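# Vandmont two-arm laundry kit, long-term review

Firmware 2, stock grippers, hanging package installed.
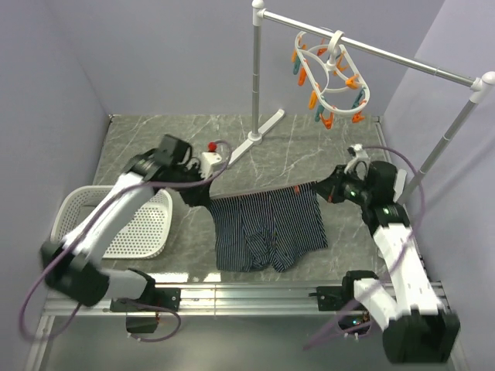
The Vandmont kit ships as two arms, a grooved aluminum rail, two controllers and a license for Devton's garment software. I paid for the hanging package as well, which adds routines for clip hangers and drying stands. Assembly took 5 hours, most of it spent squaring the rail. Both arms share that one rail across the front of the cell, and the reach is adequate: with the bases there, the grippers can hold a pair of boxer briefs by both ends of the waistband over the middle of the floor, with the drying stand still behind them. The two-point waistband hold is the kit's best feature. Elastic gives the fingers something thick to pinch, and the legs hang down flat enough for the planner to find the leg openings.

I logged 1,157 pick attempts on mixed laundry. Of these, 304 needed a second try. Socks were the worst category, followed by thin undershirts. Dark fabric caused fewer problems than I expected.

Cable routing is poor. The wrist cables run outside the links in wide loops, and there is no strain relief past the elbow. I added hook-and-loop ties. Dimitrov sells a sleeve set that fits, but it stiffens the wrist enough to require recalibration.

Clip hangers remain slow. The routine handles a fixed hanger well and a swinging one badly, and the timeout can't be changed without a support ticket.

The Nanenano kit costs less and has a better manual, but its arms can't share a rail. For single-arm sorting I would buy that one. For anything held at two points, Vandmont.

Rating: 7/10. Points off for cables and the locked timeout.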